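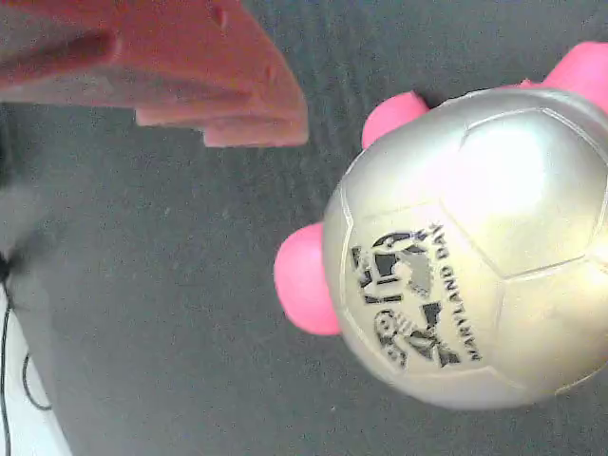
A Stutotero gripper finger beside a ball with pink knobs.

Stutotero Gripper Kit: Frequently Asked Questions
Sunday, September 23, 2018
By Efua Frimpong, Sivgate Product Support
Print this page | E-mail this page

What is supplied with the kit?
Each kit contains 2 plastic gripper fingers, a mounting plate, fasteners and a printed manual. The robot arm is not included.

Which objects are suitable?
The fingers are intended for light household and classroom items, including balls and soft toys. Objects with an uneven outline should be approached slowly and at a reduced closing force.

May the fingers be painted?
Painting is not recommended. Customers requiring another colour should contact Sivgate before ordering.

How long is the warranty?
Kits purchased on or after the July release are covered for six months. Fingers are regarded as wearing parts and are excluded - replacements may be ordered in pairs.

Is a bulk rate available to schools?
Yes. Orders of 50 kits or more are quoted individually. Enquiries should be directed to Gifty Owusu, Education Sales.

Shares: 181 | Comments: 6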